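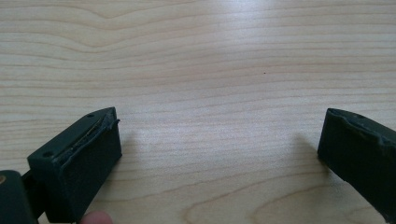
Is the Pematside print of Stenditau a longer cut than the one that went out on air? I don't think so, and nothing on reel five changes my mind.

February, started 9:40 a.m.

Background for whoever picks this up. Stenditau is the haunted-village serial, 18 episodes, shot in and near Wotdale. Fans have been saying for years that the finale ran longer at first broadcast and that a scene in the chapel was pulled after complaints. The Pematside copy is supposed to prove it. The label on the can says "FULL" in grease pencil. I don't give a grease pencil note much weight. "Full" could mean the reel is full.

Ran the finale against our own broadcast tape, both synced on the first bell. They drift apart at the well scene, which got my hopes up for a minute. Then they come back together after the ad break. The Pematside print has black leader where the break bumper should be, and the leader is longer than the bumper. Take that out and the two match.

Counted frames twice on the leader. 705 the first time, 705 the second. Fine.

The chapel. People describe this scene in a lot of detail: the sister kneels, the candles go out one by one, a voice reads the family names. The trouble is that all of it is in the paperback, nearly word for word. The paperback was out before the finale aired. I think readers have filed it away as something they saw. I can't prove that. But every description I've read puts the names in the book's order, and the serial swaps the two brothers everywhere else.

Against me: the music cue sheet lists a cue called "Names" that I can't find in the episode. It could be a leftover from the script stage, or the same cue that plays under the end credits with another title on it. The sheet gives no timings, so it's close to useless. Leaving it open.

Also against me, a little: the cut into the graveyard is rough. The sound jumps and the fog is suddenly thicker. I went back through episode 11 and found two cuts just as bad, so I'd put it down to a rushed edit.

Tried the Riihimäki dub after lunch. It was supposed to come from an earlier master. Same cut in the graveyard, same jump in the sound under the dubbing. Picture is softer. If there was an earlier master with the chapel in it, this dub didn't come from it.

Shelf number on the Riihimäki tape is 1644, and our list has it under the wrong serial. Fixed the list, didn't relabel the box. Somebody should.

What would change my mind: a continuity sheet with a chapel setup marked as shot, or a still with the actress in the funeral coat and the candles behind her. The still that goes around online is from episode 3. Look at her hair.

Not convinced we should write anything up as "lost scene." I'd call it "unconfirmed" and leave the fan page alone.

To do: ask Pematside if they have the mag track for the finale. Check the end credit music against "Names." Clean the heads before the next tape, 1644 was shedding.

Last updated: February, 5:15 p.m.

Contact the transfer room | Copyright Wotdale Tape Workshop | Back to top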